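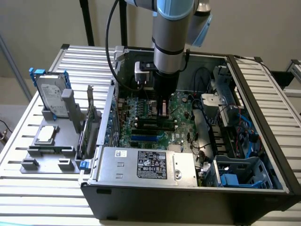

Endard mobile client: progress report for the period ending May

Prepared for the programme manager, Rovunitz grant

1. Purpose of this report

This report covers the second funded stage of the Endard mobile client, the application that field staff at Clukton use to record meter inspections. It sets out the work done against the agreed plan, the results of testing, the open problems and the work proposed for the next stage. Spending is reported separately in the finance return.

2. State of the work packages

WP1, build system. Complete. The project has moved from three separate build scripts to one, and a clean checkout now builds without manual steps. Debug and release variants share the same source tree and differ only in signing keys, logging level and server address. The old scripts have been kept on a branch and will be deleted at the end of the next stage.

WP2, local storage. Complete, with one change to the specification. The original plan stored each inspection as a single file. On older handsets this made the list screen slow to open, and the records are now held in a database on the device. Existing files are converted the first time the new version is started. Conversion was tested on a copy of the live data containing 3,229 inspection records. All were converted, and 63 were flagged for review on account of missing or malformed site codes. The flagged records remain readable and can be corrected from the edit screen.

WP3, synchronisation. Partly complete. Upload works over mobile data and wireless networks and resumes after a dropped connection. Download of changed site lists works, but the whole list is sent each time. Sending only the changes depends on a server release that Evangelista has not yet delivered.

WP4, screen layouts. Partly complete. The list, detail and edit screens now adapt to small, medium and large displays. The map screen is still fixed to one size and is unusable in landscape on the smallest handsets.

WP5, user documentation. Not started, as planned.
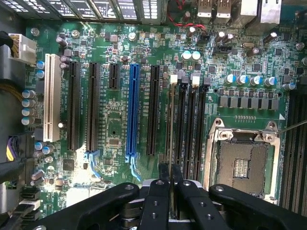
3. Testing

Automated tests are run on every commit against emulated devices. The suite now holds 800 tests, covering storage, conversion, upload and the parsing of site lists. The map screen has no automated tests. Emulated devices are defined in a configuration file kept with the source, so that the same set is used by all developers and by the build server.

Manual testing was done on five handset models chosen from the Clukton equipment register. The following defects were found and remain open:

Upload stops without a message if the device clock is wrong by more than a day. The server rejects the request and the client discards the error.

Rotating the device while a photograph is being attached closes the edit form. Text already entered is kept, but the attachment is lost.

The language setting is ignored on the first start after installation. Restarting the application corrects it.

None of these blocks the pilot. The first has been given the highest priority and will be corrected before the next build is issued.

4. Minimum platform version

The plan assumed support for every platform version in use at Clukton. Two permissions needed for background upload behave differently on the oldest version, and supporting both would mean keeping a second upload service in the code. We propose to drop the oldest version and ask for a decision before the pilot begins. Devices that cannot be upgraded could stay on the current release, which would still be able to upload – though only while the application is open.

5. Risks

The server release from Evangelista is the main risk to the timetable. If it comes late, the pilot can go ahead with full downloads of the site list, at the cost of higher data use.

The signing key is at present held on one machine. A second copy will be placed in secure storage, and the procedure for using it written down, before any build is sent outside the team.

6. Work for the next stage

Correct the three open defects and add a test for each.

Rework the map screen and bring it under automated testing.

Replace full downloads with incremental ones once the server release is available.

Write the user guide and the installation notes for the Clukton support desk.

Run the pilot and report the results.

Pilot builds will be issued each Friday, with a list of changes and known faults. Fault reports should be sent through the project tracker and should state the build number, the handset model and the platform version.

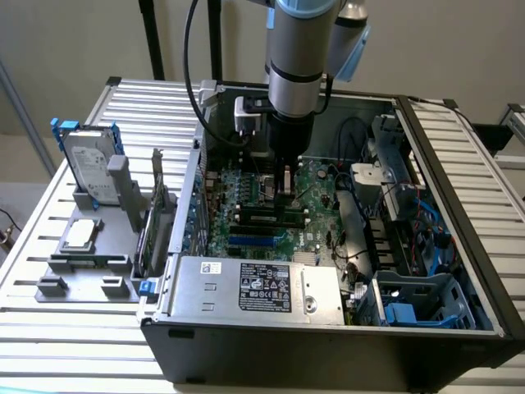
Desktop tower on its side with the motherboard exposed.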